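Irnelden, the assessment publisher, will retire the paper edition of its Rokarine personality questionnaire at the end of October and move all scoring to its online service. Organizations that still hold printed booklets may return completed answer sheets for scoring until that month closes.

The change follows a two-year review of the questionnaire, during which 969 working adults completed both the old and the revised forms. The revised edition contains 201 items, grouped into eight scales, and reports each scale as a range in place of a single score. Irnelden said the ranges are meant to discourage readers from treating small differences between two people as meaningful.

"A profile describes how a person tends to answer at one point in time," said Kumaresan Rao, who led the review. "The report should say so on its first page, and the new one does." 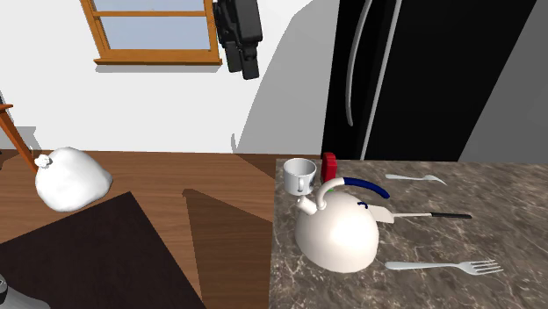 Keerthana Pinto welcomed the move to ranges but questioned the loss of the paper form, saying that many of the people she assesses prefer to work through the statements with a pencil and go back over their answers before handing them in. The online version allows answers to be changed until the final page is submitted - a feature she said should be explained more clearly in the instructions.

Irnelden confirmed that the instructions will be reworded before the changeover. Large-print and screen-reader editions will be offered at no added charge, and test users may request them when they set up a session.

Users certified on the earlier edition will keep their standing but must complete a short bridging course on the new report format. The course has been prepared with the training firm Florkow and covers score ranges, feedback interviews and the storage of results. Thirumalai Joseph will oversee registration.

Profiles produced under the old edition remain valid for their original purpose. Irnelden advises against comparing them directly with new reports, as two of the scales have been redefined and their names changed. A technical manual describing the revision will be supplied to all registered users.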